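Tadia and Jikanport: where the talks are up to
23 April 2026

Quick one this fortnight, I'm writing between meetings and the train. A lot of you have emailed asking what on earth is going on with the strait, so the main item is that. Events and subs stuff at the bottom.

Short version: the two delegations are still in Birosville, still in separate hotels, still passing paper through the go-betweens. No handshake. No walkout either, and after the week we had in the lead-up I'll take it.

The longer version. Tadia called its ambassador home in September over the boarding of the grain ship Flores, and Jikanport answered by closing its consulate and sending 17 Tadian diplomats packing. Tadia did the same back. Since then the only official channel has been a fax line between the two coast guards (yes, a fax line) and whatever gets said at the edges of other people's conferences.

What's changed is the insurers. Once the underwriters put the strait on their high-risk list the cost of moving anything through it went up sharply, and both goverments started hearing from their own exporters. Ports quiet, wheat sitting in silos, fishing co-ops blocking the road to the ministry with nets and utes. That got people to the table faster than any resolution did.

The draft they're arguing over runs to 30 clauses. I've seen a version, not the latest. Most of it is dull and most of it is agreed: radio procedures, search and rescue, who tows what. The trouble is in two places.

First, inspections. Jikanport wants the right to board any vessel it has "reasonable grounds" to suspect. Tadia wants those grounds written down and sent to a neutral office before anyone climbs a ladder. Roxana Giraldo, who ran our maritime law evening last year, thinks the gap is smaller than it looks. "They both already do it by radio," she told me on the phone. "The fight is over who keeps the record."

Second, the crew. Two of the sailors from the Flores are still being held, and Tadia's side won't sign anything until they are on a plane. Jikanport says that's a matter for its courts. Their lawyer, Yurani Usuga, got in to see them last week for the first time in a month and reports they are in decent health and bored out of their minds. She asked for books, so if you have paperbacks in Spanish to spare, see below.

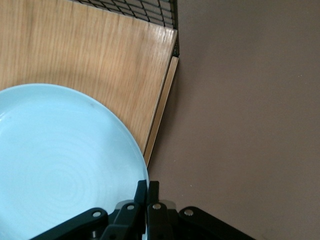
On the mood in the building, I rang Bheki Potgieter, who has sat through more of these rounds than is good for anyone. He reckons the tell is the seniority of the note-takers. When the capitals send juniors, they're stalling. This time both sent people who can ring a minister at home. He also pointed out that neither side has briefed against the other since Sunday — a long silence for these two.

Not everyone's convinced. Irfan Ismail wrote in to say we're being too generous and that Jikanport has used talks before to run down the clock while it built out the naval station on the north shore. Fair point, and the satellite pictures do show new piers. His full letter will be on the site as soon as I get round to formating it.

My own view, for what it's worth: a narrow deal on the radio and rescue clauses is likely, maybe soon. The inspections clause gets parked with a working group. The sailors come home quietly, some weeks after, with both capitals insisting there was no link. Expelled diplomats go back last of all. I've been wrong about this strait before, so file accordingly.

Things to watch:

The insurers' next review. If the listing comes off, a lot of the pressure goes with it.

Tadia's budget. Extra coast guard money would be a bad sign.

Whether the foreign ministers turn up in person. Neither has confirmed. Both have cleared their diaries, I'm told.

Events
Wálter Carhuamaca is giving our next talk, on small-state mediation and why so much of it happens in off-season resort towns. He did two years as an interpreter at talks of this kind and is very good value. Usual room, doors at 6:30, tea and something to eat first. Members free, guests by donation. 30 seats and they do go, so email before you come.

Books for the sailors
Drop them at the office by the end of next week, soft covers only, no handwriting inside. Nothing on politics please — Yurani was firm on that.

Subs
Reminders went out Monday. If you've already paid and got one anyway, sorry, the list was an old one. Just ignore it.

Next newsletter in a fortnight, or sooner if somebody signs something.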